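Gurska at the folding table: gallery from the Brunar workshop

Gurska is our humanoid, and this page is about the chore we have been working towards since September, which is getting it to deal with things on a table.
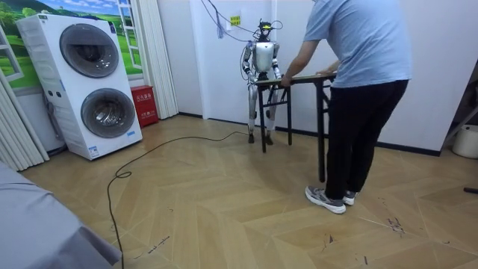

Table work is a lovely problem because so much of it comes down to where everything stands before any motor moves. A few centimetres too far back and the arms can't reach the near half of the top, a few centimetres too close and the knees want the same space as the table legs. We use a narrow folding table with black metal legs, and getting it into place still means leaning over with both hands on the top and nudging it about in front of the robot. One of Gurska's arms bends a little towards the near edge and the other hangs straighter, with its end close to the tabletop. I could happily spend a whole evening on nothing but this stage (and I have!).

For anyone new to the build, the rest of the page is our gallery notes, the lines we keep alongside the pictures so that people following along at home can see how we got here and borrow whatever is useful.

The name
Gurska was the working title on the very first box of parts and it stuck. The control software is called Plilard, which started life as a typing mistake in a folder name. We have stopped trying to explain either of them to visitors.

The cables
Thin cables come down to the head and shoulders from up near the ceiling, and a little blue tassel hangs among them. The black power cable takes the floor route, in a long curve towards the feet. We did try bringing everything in along the floor, back in the early days, and spent far too much time stepping over it. Going up was one of the best changes we made – the arms have so much more freedom when nothing is dragging behind them.

Standing still
It sounds like the dull part and I promise it is great fun. Gurska has slim, straight legs, so reaching forward shifts the balance more than you'd expect. Plilard now leans the hips back very slightly as the arms go out. The first version overdid it and looked like somebody refusing a second helping. The current one is much calmer, and you have to know about it to spot it.

Reaching
We began with single reaches to a mark on the tabletop and moved on to pairs, left then right. Our longest set so far was 84 reaches in one go. The elbows were the weak point for months, with a tiny bit of slack that grew into a big wobble by the time it got to the end of the arm. New bearing seats sorted most of it. There is still a small tick in one elbow on the way down, and I'd love to hear from anyone who has cured the same thing on theirs.

The Farkas routine
Farkas is our name for the set-up check we go through before each run. It takes around 15 minutes, longer if we are chatting. Table locked, feet flat, cables clear of the shoulders, stop button in somebody's hand, arms moved slowly through their range. After that we let Plilard find the table edge by itself, and only then does anything go on the top.

Folding
The big aim is cloth. We have been starting with tea towels, which are flat, square and forgiving, and which still manage to surprise us every single time. One fold in half is fairly dependable now. The second fold is where the corners wander off, and out of our last 5 tries at it we kept 2 that I'd be willing to put in a cupboard. I was thrilled with those two. They went straight on the shelf at Brunar and I won't let anyone dry a cup with them.

T-shirts come after that. Sleeves are a whole subject of their own and we already have a long list of arguments about which one should go in first.

The floor
Herringbone looks smart and is a bit of a trial for lining things up, as your eye keeps following the pattern off at an angle. We measure from the back wall instead. If you are setting up in a room with a floor like ours, find one straight wall and trust it.

Still to do
Fix the elbow tick. Write up the hip lean properly, with the settings, as several people have asked. Try a slightly heavier table, or put some weight low down on the one we've got, so it shifts less during a long set. More tea towels, always more tea towels. New pictures go at the top of the page as they come in.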